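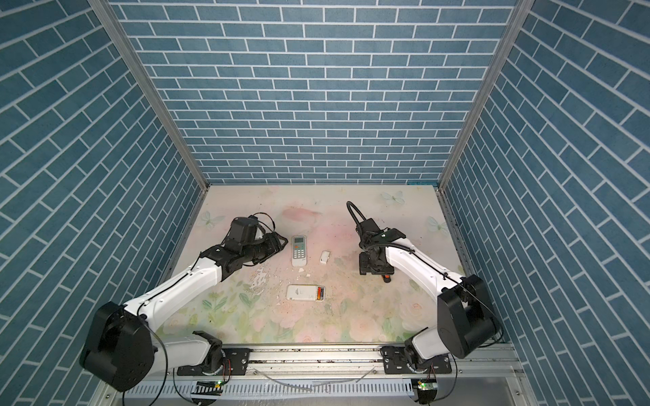
Tenants at Dinerside Apartments get fresh batteries for AC remotes

Posted 7 April 2025

Cooling season coming up and the first headache is the usual one – remotes that won't wake up. Management at Dinerside says the office is going through every air-conditioner remote in the complex before the units get switched over from heat. All 676 apartments. Free, batteries included.

Tenants can drop the remote at the ground floor office in Building 2 or leave it out on the kitchen counter on their floor's check day. Check days are posted by the elevators. Put a piece of tape on the back with your apartment number, please. Last year a whole box came back with no numbers on them and it took until November to get the last ones home.

What gets done: battery cover off, old batteries out, contacts wiped, new ones in, cover back on. Then a test against the wall unit in the office. If the display stays blank the remote gets swapped for a new one from Koltimano, the company that services the wall units. No charge for the swap unless the old one is cracked or got wet.

Missing covers are the other thing. Small white piece, slides off, ends up under the couch. Yae Imai in the office has a drawer of spares and says most of them fit the older remotes in Buildings 2 and 3. Building 4 has the newer kind, and covers for those have to be orderd.

"Tape over the back is fine for a week," Imai said. "I've seen it go for years though. The batteries shift around and then people call saying the AC is broken."

Parviz Shokri, who does the service calls for Koltimano, had the same complaint. A lot of his visits last summer ended with him changing batteries. He would like tenants to try that first – and to check which way round they go in – before calling. Also check the mode. A unit left on heat from winter will not cool no matter how far down you set it.

Old batteries can be left in the bin by the mailroom door. Not in the trash chute. Loose ones should have tape across the ends, specially if they have been sitting in a drawer with keys or change.

Tenants with their own window units are not part of this, but can still use the battery bin and ask for a spare cover if one happens to fit.

Office opens for drop-offs at 3 in the afternoon. Remotes left by closing come back the next day. The Murakami Street entrance is shut for paving so use the parking lot side. Questions to the office, by phone or a note under the door.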